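Workshop tips, soft goods bench, Brinuvthorpe. Last gone over August 19, 2025, with Ekaette's corrections put in.

These are the things we wish we'd had on a sheet of paper when we began recording hat handling with the hand-held grippers. The idea is simple enough: a person does the job with a gripper in each hand, the cameras and sensors take it down, and the robot arms learn from the recordings afterwards. The doing of it is fiddlier than it sounds, and most of what follows came from recordings we had to throw away. 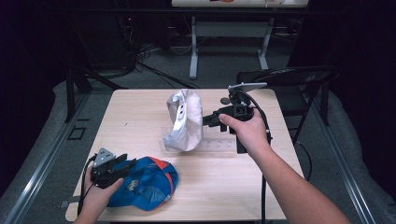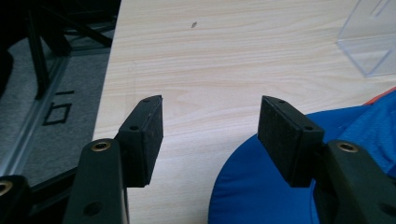 *Black hand-held grippers at the wooden table.*

## Before you start

Give the pads a going over. Fluff is the great enemy of a soft pad, and a hat sheds more of it than you'd believe (the fleecy ones are dreadful, and anything fresh from a drawer with a jumper in it is worse). A strip of masking tape pressed on and peeled away does nicely. Don't use a wet cloth, please! We lost most of a morning in June waiting for a pair to dry out, and they never gripped quite the same until we changed them.

Work each trigger a few times and watch the pads come together. If one side arrives early, look at the screws first. Olanrewaju keeps a small hex key on a string by the door and it must go back there.

Let the cables hang over the outer sides of the table, left for left and right for right, with enough slack to reach the far corner. If you can feel a cable tugging at your wrist, the recording has a tug in it too, and the robot will learn that little tug as faithfully as everything else.

## Picking up a cap

Go for the brim if you can get at it. It's the stiffest part, it holds its shape when lifted, and you can see from it which way round the cap is facing. If the brim is lying flat on the table, nudge the crown with the other gripper until the edge tips up, then slide one finger under. Scraping along the wood works as well, though it wears the pads and makes a noise that sets my teeth on edge.

Floppy hats want both hands. Take a pinch on one side, lift a little, wait for the fabric to stop swinging, and then bring in the second gripper. That wait matters more than anything else on this page, and I'll come to it below.

Try to keep your own fingers out of it. It's terribly tempting to straighten a strap with a spare knuckle, and I've done it myself more than once – but the robot hasn't got a knuckle.

## Setting out the table

- Move the hats between recordings. Turn them, crumple them, put one where the other was.
- Leave some starts awkward. A brim tucked away from you is a perfectly good start.
- Clear things are hard for the cameras to make out, so shift any acrylic about a bit as well.
- Push chairs well back. You'll want to lean.

## What we found about going slowly

Ebere had been saying for months that we were all too quick, and in June we gave in and tested it properly. We made 40 recordings at our usual pace, then another 40 in which everyone paused after the first pinch until the fabric had settled. Same hats, same table, same two people taking turns. We trained on each lot separately and gave both versions the same 40 tries at lifting a soft hat and putting it down the right way up.

The quick set managed 18. The slow set managed 18 plus another 6, which was less than Ebere had promised us and a good deal more than I had expected. Where it helped was nearly all in the second grasp. With the quick recordings the second gripper tended to close on the spot where the fabric had been a moment before, and with the slow ones it mostly came in on the cloth.

I should say that it made no difference we could find with stiff caps, and the slow recordings do take longer, so if a day's work is all baseball caps, carry on at whatever pace suits you. Pirmin thinks part of the gain came from us being fresher that week. He may be right, and we mean to run it again at Kositz with people who haven't read this.

## Looking after yourself

The grippers get heavy. They don't seem it when you first pick them up, and then your forearms have a word with you on the way home. Rest your elbows between goes, swap jobs with whoever is resetting the table, and stop when you start getting careless.

## At the end

Put the grippers down on their sides, pads apart. Left shut overnight, the pads take a dent, and it takes ages to come out. Coil the cables loosely, write the number of bad recordings in the book along with what went wrong, and put the hats back in the box in any old heap, because a creased hat is a useful hat tomorrow.

Spare pads are in the drawer marked Grotberg. If you take the last pair, tell Ekaette.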